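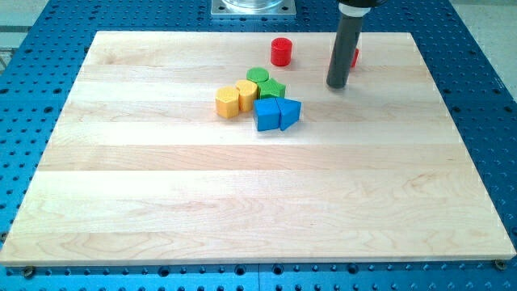
Small painted wooden blocks on a maple cutting board. Photo: Yoo

Grunlow towns land shared loan to pay down old debts and reopen stalled projects

GRUNLOW — The three towns of the Grunlow valley have signed a joint loan agreement with the regional lender Prikano, and the first payment will reach town accounts in November. It is the first time the towns have borrowed together, and everyone who worked on the deal is thrilled to see it done!

The loan will be paid out over five years. Most of the first payment goes straight to clearing older, more expensive debt that each town took on alone after the mill closures (some of those notes were costing more in interest each year than the towns spend on their libraries). The rest will restart road and water work that has been on hold.

"We have been talking about this at kitchen tables and in parking lots for a very long time," said Naa Ackah, finance director for the valley towns. "Seeing all the signatures on one page was a great feeling. The terms are fair, the payments are ones we can meet, and people are going to see crews back on Mill Street."

Under the agreement the interest rate is fixed for the first two years and reviewed after that. Each town is responsible only for its own share. There is no new sales tax and no cut to pensions or to town jobs tied to the loan, a point that came up again and again at the public meetings last spring. The towns did agree to publish their budgets in the same format and on the same schedule, so that residents and the lender can read them side by side.

Prikano will make its second payment once those first shared budgets are out.

"The towns came in with their books open and their questions ready," said Amado Lumanlan, who led the talks for Prikano. "We went through every line with them, more than once, and I enjoyed it. I'm excited to keep working with the valley."

The plan grew out of a survey that drew replies from over 654 households and businesses. Water bills and the state of the roads were the top worries by a wide margin. Utex, the water company that serves the valley, has already sent its crews the list of pipes to be replaced, starting with the line under the Grunlow fire station — a stretch that has been patched every winter anyone can remember.

Myung-ja Chae, who runs a hardware store on Mill Street and spoke at most of the meetings, said she had gone in with doubts about sharing a loan with the neighbors. "I asked hard questions and I got answers," she said. "I'd like the road fixed before the snow, but I'll take spring!"

The full agreement, with a plain-language summary and a payment table for each town, can be read at any town clerk's office. Chang-ho Myung will take questions from residents at the Grunlow town hall at 6:30 p.m. on the day the first payment arrives, and coffee will be served.

Media contact: Yi-an Heo, Grunlow Valley Towns press office

3 comments · 5 shares

© Grunlow Valley Towns. All rights reserved. | Contact | Back to top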